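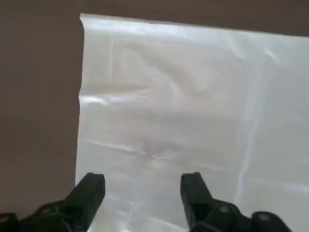

## Retour de la rencontre des villes partenaires

Chers adhérents, chères adhérentes,

Je vous avais promis dans le dernier numéro de vous raconter la rencontre des communes du réseau Lilten, et je m'y mets enfin, avec un peu de retard (le voyage de retour a été long, et la pile de courrier qui m'attendait l'était encore plus !). Vous étiez plusieurs à me demander ce qui s'était dit là-bas, et surtout ce que cela changerait pour nous, alors je vais essayer de ne rien oublier, quitte à être un peu bavarde.

La rencontre se tenait cette année à Gremum, qui accueillait le réseau pour la première fois. Nous étions 49 délégations, venues parfois de très loin, et je dois dire que l'accueil a été magnifique. La maire, Danica Krasniqi, était à la gare dès sept heures du matin avec ses adjoints pour saluer les premiers arrivants, et elle y était encore le soir pour les derniers. Elle m'a glissé en riant qu'elle avait appris à dire bonjour dans toutes les langues du réseau, sauf une, et qu'elle comptait bien se rattraper avant le banquet.

La séance d'ouverture a été plus politique que je ne m'y attendais. Il y a été beaucoup question de la place des petites communes dans les accords de coopération entre régions, un sujet qui revient chaque année mais qui prend un tour plus sérieux maintenant que plusieurs gouvernements veulent revoir leurs traités d'amitié. La délégation de Cuevas a lu une déclaration très applaudie, demandant que les maires soient consultés avant la signature et pas seulement invités à la photo. Le texte commun a été adopté le lendemain, après une longue discussion sur le mot « associer », que les uns trouvaient trop faible et les autres trop fort. On a fini par garder « consulter », et tout le monde est allé dîner.

Le point qui nous touche de plus près, c'est l'adhésion de Drikard. Vous vous souvenez que sa candidature avait été repoussée l'an dernier, à cause du changement de majorité au conseil. Cette fois elle est passée, avec 40 voix pour, le reste des délégations ayant préféré s'abstenir. J'ai voté pour, comme nous en étions convenus à notre assemblée de février, et je suis allée féliciter leurs deux représentants, très émus, qui nous invitent déjà à venir les voir. J'ai dit oui un peu vite, je l'avoue, mais je pense que vous ne m'en voudrez pas !

Côté échanges scolaires, le réseau s'est fixé comme objectif d'envoyer environ 500 élèves chez un partenaire au cours de la prochaine année scolaire. Le voyage serait pris en charge en partie par le fonds commun, et l'hébergement se ferait dans les familles, comme nous le faisons depuis toujours. Si vous avez une chambre libre, ou même un canapé convenable, faites-le savoir au secrétariat, de préférence par écrit, car mon répondeur est souvent plein.

Un dernier mot sur le dossier des visas, qui fâche. Plusieurs délégués n'ont pas pu venir faute de papiers délivrés à temps, et leurs chaises vides faisaient de la peine à voir. Une lettre commune doit partir aux ministères concernés. Notre bureau en recevra le projet et je vous le lirai à la prochaine réunion, où j'apporterai aussi les brochures de Gremum et les biscuits au miel qu'on m'a offerts, s'il en reste d'ici là.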